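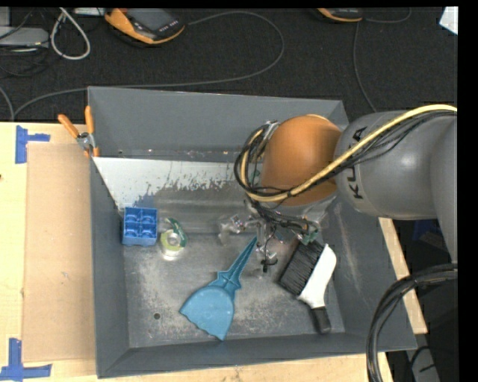 13 Jul 2022

Hi all,

I spent most of last Thursday on a plastic chair in the hallway outside the records clinic in Fembridge, and I've been wanting to write it up ever since, so this month's item is going to be longer than usual. Get a coffee. Or skip to the part with the dates if you're only here for the dates (I see you, and I forgive you).

For anyone new to the list: I help out with the record-clearing clinic, which means I hold clipboards, I make copies, and I sit with people while they wait to talk to a lawyer. I am not a lawyer. I did eleven months in county a long time ago, and I had my own record sealed four years back, so I know what the chair feels like. Please don't take anything below as legal advice. Take it as what I'd tell you if we were in line together.

First, the thing everybody keeps emailing me about. Yes, sealing and expungement are different, and no, I don't blame you for mixing them up, because half the forms do it too. Around our county, if a record is sealed it still exists, and certain people can still look at it (police, courts, some licensing boards). If it's expunged, it's supposed to be destroyed or returned. Which one you can get depends on what you were charged with, how the case ended and how long it's been. A dismissed case and a conviction go down completely separate roads. I watched a man on Thursday find out that the charge he'd been dragging through every job application had been dismissed, and he'd been checking "yes" on the conviction box for nine years. Nine years! He laughed, and then he went outside for a while.

So please, please get your own record before you do anything else. Get the one from the state AND the one from the court where your case was heard, and put them next to each other. They will disagree about something. Mine had my middle name spelled two different ways and one arrest listed twice, as if I'd gone in the front door and then come around the back and done it again. Nayeli Ledesma, our lead attorney, keeps a stack of correction forms on her desk just for this, and she would much rather fix a double entry in July than discover it in front of a judge.

Which brings me to Sovby. A bunch of you have asked whether it's legit. It's the online service the clinic started using in the spring to sort through people's case histories before the appointment, and my feelings on it are mixed. What it's good at is reading through a long history quickly and flagging which cases look eligible. What it's bad at is anything unusual. It told one woman she had nothing to seal when she plainly did, on account of her case having been moved from one court to another partway through. Nayeli caught it in the time it takes to open an envelope. So use it if the clinic sends you the link, but if it says no, come in anyway. I mean that. A "no" from a website is a guess.

Now, money. I wish I had nicer news. The filing fee went up, and the way it's set up now you pay per case, so a person with four old misdemeanors from one bad year can be looking at a bill that's bigger than all the original fines put together. There's a fee waiver. Ask for it! You don't have to be on benefits to get it, and you don't have to be out of work either. They look at what comes in and what goes out, so bring pay stubs, your lease, child support papers, anything with a number on it. People skip the waiver out of embarrassment and then they don't file at all, and I find that hard to watch.

If you still owe restitution or court costs, that's a different problem, and it can block the whole thing. We had somebody come in who was sure he was paid up, and there was a balance of $1060 sitting there from a case he barely remembered. He hadn't had a letter about it in years because the letters were going to his grandmother's old place. Hooman Rezaei from the reentry desk sat down with him and got him started on a payment plan that same afternoon, and he'll be able to file when it's done. It won't be fast. But he walked in thinking the door was shut and left with a schedule in his pocket, and I'd call that a decent Thursday.

The Olvera Fund is taking applications again, by the way, for people in exactly that spot. They have $3000 for this round. I know that isn't much spread over a whole county, so they're putting people with small balances first, where one check clears the last thing in the way. The application is one page, front and back. If you want help filling it out, Hooman is at the desk on clinic days, and he has the patience of somebody who used to teach middle school (he did).

Okay, a few things about the hearing itself, since that's what scares people the most. It scared me. I'd been in that courthouse exactly one way before, and my hands shook so hard that I dropped my folder on the stairs.

Most petitions don't get a fight. The prosecutor's office gets notice, and they can object, and a lot of the time they don't. When they don't, the hearing can be over before you've worked out where to put your elbows. The judge may ask what you've been doing with yourself. You can talk about work, or your kids, or the church kitchen, or the fact that you've been sober since whenever. You can also keep it short. I said I'd like to rent an apartment in my own name, and the judge said that seemed reasonable, and I cried in the parking lot for twenty minutes with the radio on.

If they do object, don't panic and don't argue with them in the hallway. Let Nayeli or whoever is with you do the talking. It may mean a second date. Bring letters if you have them, and have the people who write them put a date and a phone number on the page. One letter from a supervisor who's seen you show up on time for two years beats a pile of them from cousins. (Sorry, cousins.)

And afterward, keep the order! Get certified copies, more than one, and put them somewhere you won't lose them when you move. The private background check companies don't hear about it automatically, and the old stuff can go on popping up for months. That happened to me with a landlord. I'd already been told yes, and then I got a phone call in that certain voice, you know the one. I drove over with my certified copy and stood there while he read it. I got the apartment. I shouldn't have had to do that, and I'm still a little mad about it, but I was very glad I had the paper.

If one of those companies reports a sealed case, you can dispute it in writing, and they have to look into it. The clinic has a sample letter. Fill in your own details, attach a copy of the order (a copy, never your original), and send it some way that gets you a receipt.

A couple of you wrote after last month's item to ask about juvenile records, and I promised I'd find out more. What I have so far is that they are not automatically wiped when you turn 18, no matter what your uncle says. Some are, some aren't, and you have to ask the court that handled it. Nayeli is going to do a whole evening on this in September, and I'll put the date in here once we have the room. If you've got a juvenile case and you're applying for the military or a nursing license before then, don't wait for the evening. Call the office and say it's time-sensitive.

Dates and bits:

- The next clinic is upstairs at the Jaretti Building in Fembridge, doors at 8. There are 2 attorneys this time, so the line should move better. The elevator works again.
- Bring a photo ID, anything you have from the court, and a phone charger. Outlets are along the back wall.
- Kids are fine. There are crayons.
- If you need Spanish or Farsi, tell us when you sign up and we'll match you with the right person.
- We're short on drivers for people coming in from out past the county road. If you have a car and a free morning, reply to this email.

And a thank you to whoever left the bag of reading glasses at the front table. All different strengths, no note. We used every pair on Thursday. The print on those petitions is tiny, and there's a lot of people who'd sooner sign without reading than say they can't see it.

I'll be at the hallway end with the clipboards, same as always. Come say hi, even if you're just dropping somebody off.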